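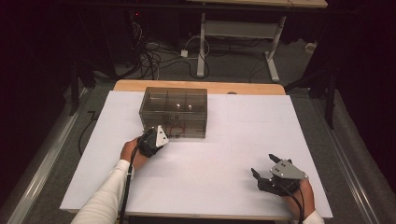
Todor Krasniqi
Stores and Supplies, Numiseo

Speaker notes: The Box With the Little Rooms
Dutberg shared workshops meetup, October. 40 minutes with questions, 30-something if the coffee comes early.

Slide 1. Hello
Wait for the door to stop banging. Thank Kadlec for the room and the loan of the clicker. Say name, say job. The job is that I put small things away so other people can take them out again. Pause, in case anybody wants to leave.

Slide 2. The box
Tinted plastic, lid, partitions. Everyone in this room owns at least one and most of you own the one you bought to organize the others. Ask for hands: who has a box like this with something in it they can't name? Put my own hand up first or it gets awkward.

Point at the thin dark red wire near the front. Every divided box I've ever opened has a resident like that. It's too long to throw out and too short to be any use, and it will outlive me.

Go into the see-through question. People buy clear boxes so they won't have to label them. Smoke-tinted ones are a compromise: you can tell there's something in there and then you have to get up and look. I like them anyway. They hide dust.

Slide 3. How bad it was
The numbers from our own stores. We had 436 compartments across all the boxes. When we did the big sort, 348 of them had more than one kind of thing inside. Let that sit for a second. The usual reaction is laughter, then people go quiet and think about home.

If asked how we counted: with a pencil, over two very long afternoons. Don't tell the story about the washers unless there's time. There won't be time.

Slide 4. Why partitions fail
Compartments are all nearly the same size and small parts are not. So the long thing goes in diagonally, the lid bows a little, and the tiny things below migrate under the divider to visit their neighbors. Carry the box upright by the handle and you've made soup.

What we do now:
Carry flat. Always, even when it looks silly on the stairs.
Fill to two-thirds, then stop.
Long parts go in a tray somewhere else.
One compartment per box is allowed to be "misc." Two is how it starts.

Slow down here. Last time I read this list so fast that a man in the second row asked me to do it again, and then a third time, I think out of spite.

Slide 5. A surface

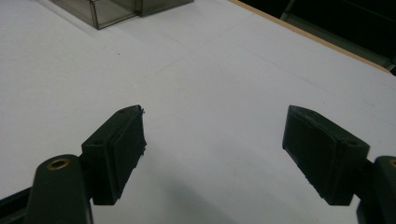
Photo: Wandness

Change of subject, sort of. Leave this up while talking, there's plenty to say about plain white.

Sorting wants a big pale matte surface. Matte matters more than people expect. On anything glossy you spend the day chasing reflections that look exactly like the M3 screw you dropped. I spent a winter sorting on a handsome dark oak table and have the reading glasses to show for it.

A white board laid over an existing table does fine. Flip back to the first slide if they look doubtful. It doesn't need to fit, and if a strip of the old table shows along the far side, call it a shelf and keep your coffee there. (You will be told not to. You will do it anyway.)

Slide 6. The order of work
Wipe the surface. Box down near the back, to one side, so your elbow isn't in it. Open one compartment at a time. Tip out, sort, return, close the lid. Close the lid even if you're only turning to answer somebody. I once answered somebody. There were 600 crimp terminals, two sizes, gold-ish and slightly less gold-ish, and I met them all personally.

Work toward yourself. Things that roll should roll into your lap.

Slide 7. The floor
Go back to the first picture again and point behind the table. Cables on gray carpet. I make no accusations, mine is worse. A tidy tabletop has a way of sending its problems downstairs. Cables need a hook and a tie, and a power adapter needs to stay with whatever it powers, or you'll own a drawer of adapters by spring.

Carpet also eats small parts. Put a bedsheet down before a big sort.

Slide 8. Labels
Short one. Label the lid and the base, same words. Lids swap. Write what it is and skip the plans you had for it. "Fuses, small" is a label. "For Kadlec's lamp" was a label in our stores for longer than the lamp lasted.

Slide 9. Questions
Likely ones:
Do you do this at home? No.
What about the red wire? Still in there.
Where can I get the label sheets? On the table by the door, take two.

Give the clicker back.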